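# Une matinée avec la cellule 5

À Berge, la journée commence par un chiffon. Avant de toucher au moindre bouton, Karim Amrani essuie les doigts des deux pinces, puis le plateau, puis de nouveau les pinces. Il travaille depuis l'automne sur la cellule qui trie et range des petits contenants de cosmétique, et il en parle comme d'autres parlent de leur voilier. « Si tu sautes le nettoyage, tu le paies à onze heures, quand un pot te glisse entre les doigts ! »

La cellule compte deux bras, un plan de travail blanc et une bonne longueur de câble. C'est d'ailleurs le câble qui occupe Karim ce matin-là. Celui du bras droit fait une boucle autour du coude, et il faut lui laisser assez de mou pour que le poignet tourne sans tirer sur la prise. Trop de mou, et la boucle balaie la table. Karim fait passer le bras par ses positions extrêmes, à petite vitesse, la main posée sur la commande d'arrêt. Il regarde, recule de deux pas, regarde encore – puis desserre un collier et recommence. Trois fois. La quatrième est la bonne, et son sourire vaut toutes les fiches de contrôle.

Vient ensuite le moment que je préfère : les pots. L'équipe en garde une caisse entière, vides, pleins, à moitié pleins, avec des couvercles mats ou brillants, des flacons étroits, des formats minuscules. Idun Söderlund choisit elle-même ceux du jour et les pose sans ordre apparent. Un couvercle brillant renvoie la lumière, un flacon sombre se confond avec celui d'à côté, un contenant trop léger part au premier contact. Elle adore les cas pénibles et ne s'en cache pas.

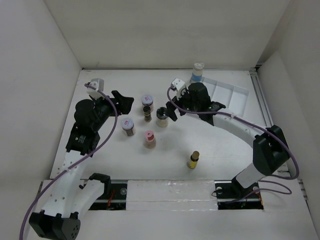
*Les deux bras au-dessus du plan de travail, parmi les pots et les flacons.*

Le réglage proprement dit se fait une pince après l'autre. On amène les doigts à côté d'un couvercle, on vérifie la hauteur, on note l'écart, on corrige. Idun lit les valeurs à voix haute et Karim les saisit. L'approche en biais demande plus de patience que la descente droite, parce que le moindre décalage du poignet se retrouve multiplié au bout des doigts. Sur le carnet de bord, la dernière ligne porte le numéro 1 423. Chaque reprise de réglage y figure, y compris les ratées, avec les initiales de la personne et souvent un commentaire. J'y ai lu « pince gauche boudeuse », « vis du poignet resserrée, enfin ! » et, de la main de Siv Forsberg, un simple « ouf ».

Siv s'occupe de la mécanique. En novembre, elle a démonté tout un poignet sur un coin d'établi pour retrouver l'origine d'un cliquetis que personne d'autre n'entendait. Une vis avait pris du jeu, d'un rien. Depuis, elle contrôle le serrage de toutes les articulations chaque lundi et trace un trait de feutre sur les têtes de vis qu'elle peut atteindre : si le trait n'est plus aligné, elle reprend la clé. La méthode est vieille comme les ateliers et je l'ai trouvée formidable.

Vers midi, on lance enfin un cycle complet. Le premier pot monte, tourne, se pose. Le deuxième aussi. Au troisième, le bras gauche s'arrête net, et tout le monde se penche en même temps. Une limite d'effort réglée trop bas, conclut Karim au bout d'environ 11 minutes passées le nez dans les paramètres. Il relève la valeur d'un cran, Idun remet le pot en place, et la cellule repart.

L'après-midi sera consacré au bras droit, dont Siv veut revoir le coude. Idun, elle, est déjà retournée fouiller dans sa caisse.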